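Counting by Hand: How Drukgate Runs Its Municipal Ballot

Shinji Amano has supervised the count in Drukgate for three municipal elections. His office sets the polling schedule, trains the presiding officers and signs the return that goes to the regional registry in Skitavano. He spoke in March, shortly after the boundary revision took effect.

The revision moved the Kramer ward into the eastern district and changed the voter list there. According to Amano, the list is the part of the work that takes longest. "The count is one night. The list is eleven months," he said. "People move, people die, people register at a parent's address. Each change needs a form and each form needs a second signature."

Polling stations in the district open at 7 a.m. and close at 6 p.m. Voters who are in line at closing time receive a numbered slip and are allowed to vote. Amano said the slip was introduced after a dispute in Kramer, where the presiding officer closed the door on the hour. "The rule said the station closes at six. It did not say what a line is. Now it does."
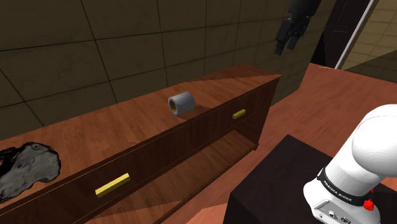 Recounts and the margin rule

At the last election the eastern district seat was contested by 2 candidates. The winner received 1054 votes and the runner-up 502. No recount was requested, and the margin was well outside the limit at which one is automatic.

Amano would keep the automatic limit at half a percent of valid votes. A proposal from the Drarkovia district would raise it to one percent. "I have no objection in principle," he said. "My objection is to the timetable. We have to file by noon the next day. If you double the limit you have to move the deadline, and the proposal leaves the deadline where it is."

Spoiled ballots are handled separately. Two officers examine each one, and both must agree before it is set aside. If they disagree, the ballot goes to the returning officer, who writes the decision on the back and initials it.

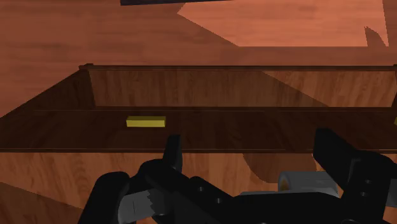

Party agents may watch this step but may not touch the paper. Amano said most objections concern marks that run outside the box. The current guidance accepts any mark that shows a clear choice, including a tick or a circled name. A signature makes the ballot invalid, as it identifies the voter.

Asked about machine counting, he said the district had looked at the cost and put the question off until after the next election. "We would still need people to check the machine. I would want to see how many before I signed anything."

The updated voter list for Kramer is open for inspection at the Drukgate office during normal hours. Corrections must be made in writing.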